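Jul 29, 2019

I promised Loukia I would write about the plates, so now I do it.

When I moved to my flat in July, I had only two bowls and one pan. My neighbour Sze-wing was clearing her cupboards and she asked me to choose what I liked. I am a grown woman and I chose the children's plates. My favourite colour is teal, and the letters around the border are so cheerful that I could not leave it behind. The bear one came home with me too, for the strawberry.

My mother would say that good plates must be white and all the same. Maybe she is right, but at breakfast I am alone and I can please myself. I put toast over the printed egg, and when I finish the toast, the egg is still there. It makes me smile each time.
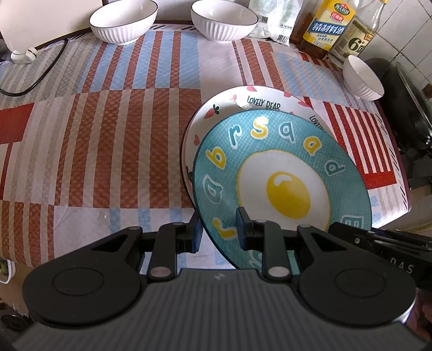
*The egg plate on top of the Lovely Bear one, on my patterned tablecloth.*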